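3.2 Loading the rack

What surprised and delighted us most in the Plirine material was how much of the work of drying dishes is settled at the moment of placement. Drinkware makes this easy to study. A tumbler has one obvious way to sit, mouth down, and yet across 200 loadings we found a lovely variety in where it ended up, which neighbours it was given and how much of the rack was left free for whatever came next. We had expected the order of loading to matter very little. It matters a good deal!

All loadings used a black wire rack with upright dividers, the sort found beside sinks all over the country. We chose it over the moulded trays used in the earlier Zutcombe trials for a simple reason: wire lets a vessel lean. A mug placed slightly off its slot will settle against the nearest wire and stay there, and a placement that would count as a failure on a flat tray becomes perfectly serviceable. Of the 200 loadings, 196 were carried through to a full set and kept for analysis. 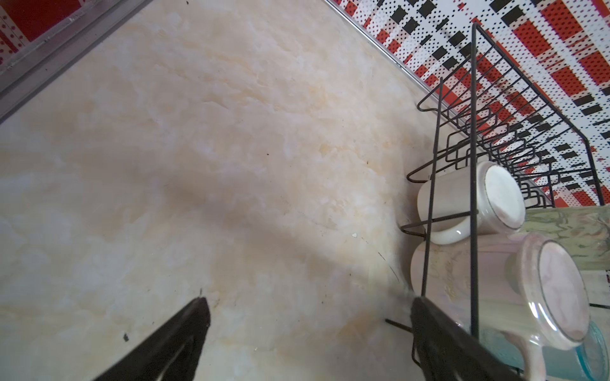

Mugs reward attention to their handles. A handle turned in towards the middle of the rack takes up the neighbouring space, while one turned out over the side leaves it clear. We coded handle direction for every mug, along with row, distance from the nearest vessel and whether the rim sat level, giving 2,613 coded placements once repeat adjustments were included. Coding was slow going, but the adjustments proved to be some of the richest data we have -- a small nudge to a glass already in the rack often tells us more about planning than the original placement does.

Pitchers are a different matter again. They are tall, their weight shifts with the angle of the handle, and there is rarely more than one sensible spot for them by the time the rack is half full. In Yurchenko's terms a pitcher is an "anchor" item, and we have kept the word because it fits so well.

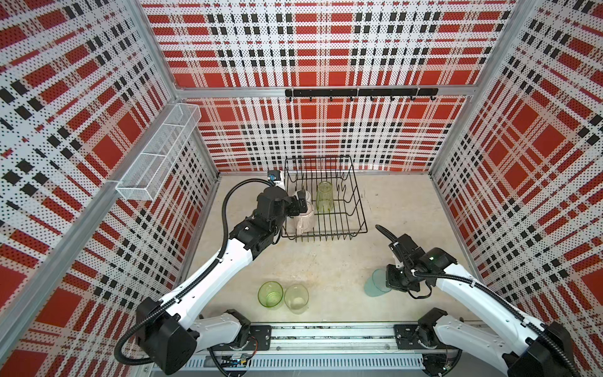

Where the anchor went in early, the smaller pieces tended to gather in neat rows beside it. Where it came late, we saw far more reshuffling, with glasses moved along a slot or two to make room. The Plarnel scoring scheme, which looks only at the finished rack, gives both approaches much the same mark. We think it misses something here, and we return to the point in Section 4.

Finished arrangements fell into families that our coders learned to recognize at a glance. The commonest kept mugs and glasses apart, mugs to one side and glasses in rows across the remainder (Figure 3). In 185 of the 196 retained loadings, every vessel in the final arrangement was upside down.

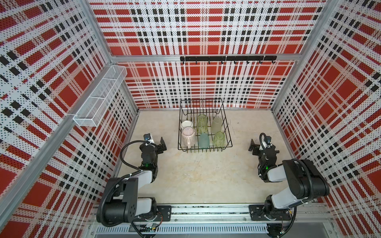

Figure 3. Grouped arrangement: two mugs at the left of the rack, four glasses in two rows through the middle and right, all inverted.

Grouping of this kind was never asked for in the instructions, which mentioned only that everything should fit. We find it a charming result, and a useful one, as it suggests that likeness of shape guides placement even when colour and finish differ. The remaining arrangements mixed mugs and glasses freely within a row and are treated separately in Section 3.3.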